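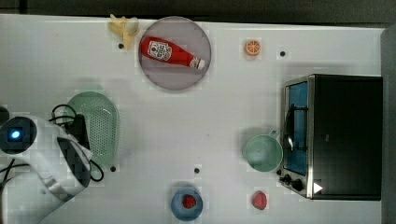
The demonstration table at Tirnley, with the arm at the colander.

Search this site Enter keywords Go Advanced search

Ludus: progress report to the Angelovski Fund
Second report, covering February and the open day
Mar 10, 2024

What this report covers

The grant pays for us to find out whether a robot arm could take on some of the lifting, fetching and clearing in the training kitchen at Tirnley. The first report dealt with the kitchen itself and the jobs people there find hardest. This one deals mainly with the open day, when Vetadano showed the arm working and we could put questions to the staff running it. There is a short section on money and a longer one on what we want to do next, which differs in places from the plan the Fund approved.

We went in with doubts and came away with most of them. The visit was still worth making, and we would sooner report now than wait until the end of the grant with the same thing to say.

The open day

Vetadano had set up a table with toy food and ordinary kitchen things: a plate, a mug, a colander, a small bowl, a ketchup bottle and a toaster oven. Visitors stood behind a rope on one side. The session was down to last 40 minutes and ran over, mostly through questions.

The first thing shown was a toy strawberry being picked up and put into the bowl. It was done well. The arm moved slowly and smoothly, and several visitors said it was less alarming than they had expected. It was then asked to do the same with the banana, and stopped short. The operator sent it back to its starting position and moved on to the colander.

We asked who was deciding where the arm went. The answer took some time to get. Part of what we saw was the arm working from its own cameras, and part was an operator guiding it from a desk behind the visitors. Both are fair things to show. Our complaint is that the change from one to the other was never announced, and the printed programme described the whole session as "independent kitchen tasks". From where most people stood there was no way to tell which was which. We have asked for this to be made plain at any future event where the Fund's name is on the poster.

Speed is a harder matter. Clearing a plate takes a trainee in the kitchen a few seconds. The arm took long enough over a single item that the person next to us had started talking about parking. Vetadano says the speed was turned down for the visitors, and that is sensible, but we were not shown it running any faster and have to report on what we saw.

The colander

We asked for the colander in advance. It is one of the things trainees with a weak grip have trouble with, and the Fund's own adviser raised it when the grant was agreed. It is wide and light, with a rim that has to be held firmly at one side if it is to be lifted level.
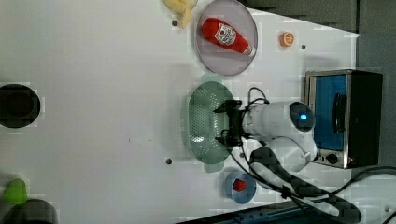 On the day it was empty, and it stayed on the table. The arm came to the rim, closed, shifted it a little and let go. The operator tried again from a different side with much the same result. We then asked whether it could be lifted with something in it, even a few of the toy strawberries, and were told this was outside the prepared set of tasks. Nor was anything wet used at any point. A colander of cooked pasta is heavy, hot and dripping, and the job at Tirnley is to get it from the hob to the sink. What we saw leaves that question where it was in the first report.

The toaster oven was also a disappointment. Its door stayed shut throughout. We had understood from the planning call that the arm would open it, put a piece of toy food inside and close it again, and two of the trainees had come mainly for that. We were told afterwards that the door had been "working fine" earlier in the week. This may well be so.

In fairness, some things went better than we had feared. The arm did not knock anything to the floor. It stopped at once when the stop button was pressed, and the staff let visitors press it as often as they liked – a good decision, and the part the trainees talked about most on the way home. The operator was patient and answered plainly when asked a plain question.

The figures we were given

The handout says the system has completed 1373 picks. We asked what counted as a pick, and whether failed tries were in the total or left out. We also asked how many were done without an operator and how many were done on a table nobody had arranged first. The handout has no answer to any of these, and the staff on the day could not give one. Until we have it, we would ask the Fund not to repeat the number in its newsletter. It may be perfectly sound, but we can't tell you what it measures.

The same goes for the list headed "kitchen skills". It includes loading, sorting, draining and serving. Of these, we saw sorting.

We sent a draft of the two sections above to the company so that it could correct anything we had got wrong. It corrected one detail about the length of the session, which we have changed.

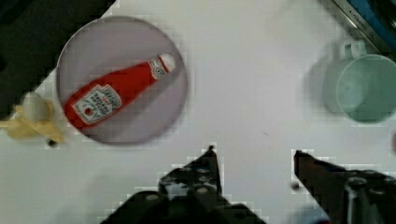 Vetadano replied that the draft judges a research set-up as if it were a finished product. In its view toy food is the right place to start, being light, clean and the same every time, and a failed grasp in front of visitors is more use to everyone than a polished film. It accepts that the operator's part should have been announced and says the next programme will mark it. On the colander it says that lifting from the rim is "a known weak point" and that different fingers are being tried. It would rather not discuss the pick total until the logs have been gone through again.

We think most of this is reasonable, and we have no quarrel with toy food as a starting point. Our difficulty is with the word "kitchen", which appears on the poster, the handout and the first page of the grant agreement. If this is early research then the agreement's third stage, a fortnight of trials in the working kitchen, comes far too soon.

What the trainees said

We held a discussion at Tirnley after the visit. Opinion was mixed and we have tried not to tidy it up. One trainee would have the arm tomorrow, slow or not, if it could pass things down from a shelf. Another didn't want it near her while she was using a knife. Several asked who would wipe it down, and we had no answer. There was a good deal of interest in steering it, more than in watching it work by itself, and this is something neither we nor the company had planned for.

The kitchen staff were cooler. Their view is that the arm would need the worktop cleared and set out before every job, and that by the time this was done the job would be done too. They also pointed out that the table at the open day was bigger than any free surface they have.

Money

Spending is within budget. The visit cost less than planned, since the minibus was lent to us. There is £800 in the travel line that we don't now expect to need. We would like to move it to the cost of a second, smaller session, described below, and ask for the Fund's agreement in writing. No payment has been made to Vetadano for stage two and we propose to hold it for the present.

What we propose next

We would like to put off the trials in the working kitchen. In their place we suggest one closed session at the company's workshop, without an audience, using our own list of tasks. We have drafted it with the kitchen staff. Each task would be tried 20 times, with every try written down by us, including the failures and any moment when an operator takes over. The list is short: lift a colander with wet food in it; open and close the toaster oven door; pick up a mug that has fallen over; move a full plate from one end of the table to the other. The objects would be ours, and we would put them down wherever they happened to land.

If the results are poor we will say so and suggest that the rest of the grant goes on the plain equipment listed in the first report – the tipping kettle stand, the lower shelving and the fixed straining basket. Kitchen staff asked for these before any robot was mentioned, and they are still asking.

Vetadano has agreed to the session in principle but has asked to see the task list beforehand. We are willing to share the list, though not the order. We are waiting for dates and will send them on when we have them.

Related items
Ludus: first progress report
Tirnley training kitchen: what people find hard
Notes from the planning call with Vetadano
Angelovski Fund: changing a budget line
Open day handout and programme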